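Chapter 4
Where Does It Go? Sorting as a Way of Thinking

I once spent a whole June afternoon in my grandmother's kitchen in Wiltuvano, sorting buttons. She had a cookie tin of them, 746 in all (I know because she made me write the number on the lid), and she gave me one instruction: "Put them in order." Then she went out to the garden and left me to it.

So I started with color, like any kid would. Red here, blue there, white in a big heap. That lasted until I met a button that was half red and half blue, and then another that was a sort of brownish purple I had no word for. I swept everything back together and tried size. Size went better for a while, but then I had a pile of tiny coat buttons next to tiny shirt buttons and it bothered me, they plainly didn't belong together! By the time she came back in I had started over with the number of holes, and I was close to tears.

She looked at my piles and asked, "What do you want to use them for?" I've been thinking about that question for most of my working life, and it's what this chapter is about.

In Chapter 3 we talked about naming things. Grouping comes right after naming, and it feels so natural that we hardly notice we're doing it. You group when you put the forks away. You group when you decide which emails to read before lunch and which can wait. The library down the street groups, the grocery store groups, and your phone groups your pictures whether you asked it to or not. A group like this is what I'll call a category, and the rule that tells you what gets in is the criterion. (One criterion, two criteria. My students at Stornuvel mix these up every year and I've stopped fussing over it, but you'll see both words a lot from here on.)

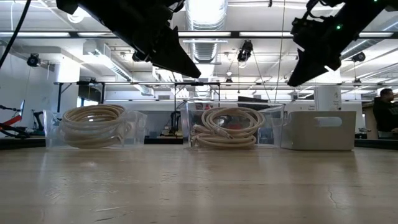

Figure 4.1 Three containers in a row on a tabletop. How many different sorting rules could you use with three containers?

Now, try something before you read on. Empty a drawer, any drawer, but a messy one is best. Get yourself three boxes or bowls and sort everything into them. Don't plan it, just go. When you've finished, write down the rule you used, in one sentence, as if you were explaining it to a friend over the phone.

Most people find that sentence surprisingly hard to write. My friend Silvia Šimek tried it with her desk drawer and wrote "pens, paper stuff, and other." That "other" is a category too, and a very interesting one. We'll spend all of Section 4.3 on it, and I promise it earns the space. Watch how quickly your own "other" fills up. If it ends up as the biggest pile of the three, your rule is telling you something about itself.

Then do it again with a different rule. Same drawer, same boxes. Things that were neighbors a minute ago will get split up, and strangers will land side by side. The stapler hasn't changed at all, and yet it has moved.

Big collections have exactly this trouble, only with more at stake. Later on we'll visit the Batista seed collection, where 800 packets were first shelved by the name of the plant and then, after a long argument, by planting season. Gardeners loved the change. The people who studied the plants hated it, and I can see why, they'd lost the shelf where all the beans sat together. In Section 4.2 you'll get to take a side, and I'd like you to pick one before you read how it ended.

A word about how to use this chapter. There are 18 short activities in it, and you don't need to do them all. Please do the first two, though, as the later sections lean on them pretty heavily. Keep a notebook handy, and don't erase your early attempts, even the silly ones. You'll want them when we get to the Sindano exercise at the end, where you'll go back and sort your own sorting rules.

4.1 One Thing, Many Piles

Let's start with a spoon. It could go with the other spoons, of course, but it could just as well go with things made of metal, or things you take camping, or things that need washing tonight.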